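Pre-purchase inspection checklist: Cetum table-clearing arm kit
Reviewed for the Drestville teaching kitchen, Sunday, May 15, 2022
4 comments | 82 views

The Cetum people want a yearly service fee on top of the kit. Before anyone signs, I went through their own safety list and added my notes. Their list is generous to itself.

1. Pinch points at the fingers
Marked: PASS WITH COMMENT
The manual gives finger clearance in a drawing with no scale. Ask for numbers.

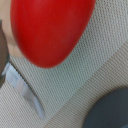
Grip force is the setting I trust least. The sales sheet says "gentle on produce" and leaves it there. A smooth, glossy red thing right up beside the finger is an easy subject for a brochure, and I'd want the force figure in writing before a real tomato goes anywhere near it. Ask too how the force is limited if the power dips.

2. Work surface
Marked: OPEN
The mat is woven and has to stay put. Cetum supplies no clips. Check how close items may sit to the edge of the mat before the arm is supposed to refuse them. The manual says "near," a word I can't inspect.

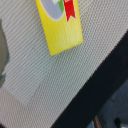
3. Cable routing
Marked: FAIL
No strain relief listed in the parts sheet. The Brernico kit we looked at last July had it as standard – and cost less. The cable must not cross the area where items are set down.

4. Layout before start
Marked: PASS
Plate, knife and fork on the mat, pot kept off it. Check that nothing stands in the path of the arm. The 80-page manual spends one line on this.

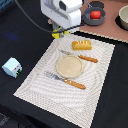
Item 4: place setting on the mat, tomato in the pot.

5. Emergency stop
Marked: OPEN
Must be reachable from both sides of the table. The quote lists it as an option for $314, and I don't see how a stop button is optional.

6. Small items and packaging
Marked: OPEN

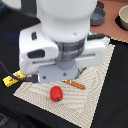 Daneshvar, the reseller, calls the kit "ready for any kitchen." Any kitchen has clutter in it. I'd hold them to a mixed table like the one with the strawberry, the long orange-brown piece and the yellow packet, where the black cable lies right over the packet. See item 3. My fail stands until they send a routing drawing.

7. Service plan
Marked: NOT ACCEPTED
Response time is given in "business cycles." Get it in hours.

Do not sign with items 2, 3, 5, 6 or 7 unsettled.

Share this page (4)
We use cookies to remember your settings. Accept | Manage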